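Plandudel Drying Cabinet, Set-Up Guide
Section 4: First load and the fabric settings
By Janaína Mendonça, Zukstead support desk
January

Do section 3 first. Cabinet has to be level and the drain hose clipped before any of this.

Before you start

1. Plug into a wall outlet. No power strips, no extension cords.
2. Hold the dial in until the panel lights up. Let go. It shows 41, that's the factory setting for minutes. Leave it alone for now.
3. Run one cycle empty with the door shut. Slight smell on the first run is normal. Smell on the second run is not, switch off and call us.

Sorting

4. Go by the care label, not by color. Cotton on the top rail, synthetics below, wool flat on the mesh shelf.
5. Empty pockets. Coins end up in the fan tray and its a pain to get them out.
6. Close zippers, undo buttons.
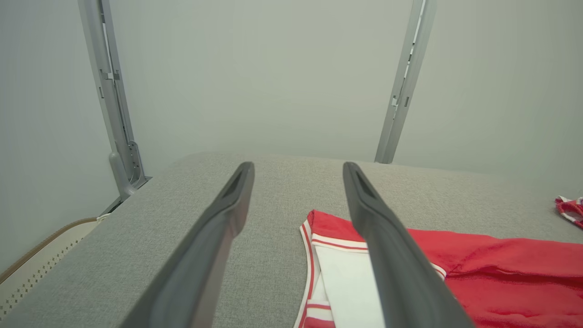 7. Spin everything in your washer first, highest speed the label allows. Dripping clothes will fill the tray before the cycle is over and you get error 668.

CAUTION: Anything that has had gasoline, cooking oil or paint thinner on it stays out of the cabinet. Even after washing.

Loading

8. Pull out the rails until they click. Two clicks on the older Flivik rails, one on the new ones.
9. Hang shirts by the shoulders, pants and shorts by the waistband. Leave a hand's width between peices.
10. Check nothing touches the back panel. Sleeves are the usual problem.
11. Push rails in, close door, wait for the beep. No beep = door not shut.

Note: Small stuff (socks, kids' clothes) goes on the mesh shelf in a single layer. Don't stack.

Picking a program

12. Turn the dial to Light, Mixed or Heavy. If in doubt, Mixed.
13. Sportswear: Light, always. Elastic waistbands go slack if you run them on Heavy over and over. 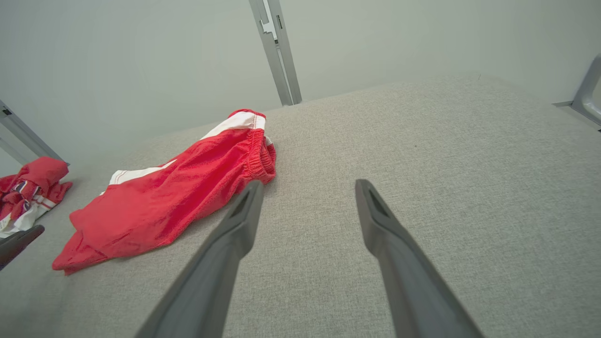 Fig. 4. Red shorts with white side stripes. Use Light.

14. Press Start. To add something later press Pause and wait for the fan to stop before opening.
15. At the end let it cool with the door open a few minutes, then unload.

After the load

16. Empty the tray. Every time, even if it looks dry.
17. Wipe the door seal with a dry cloth. No bleach.
18. Lint screen: pull up, brush off, push back till flush. Cabinet won't start without it.

Error 668 twice in a row: check the Fagundes hose adapter for a kink, then restart from step 14.

Related sections
Section 2: Parts and unpacking
Section 3: Leveling and drain hose
Section 5: Cleaning the fan tray
Flivik rails: which ones do I have?
Error codes, full list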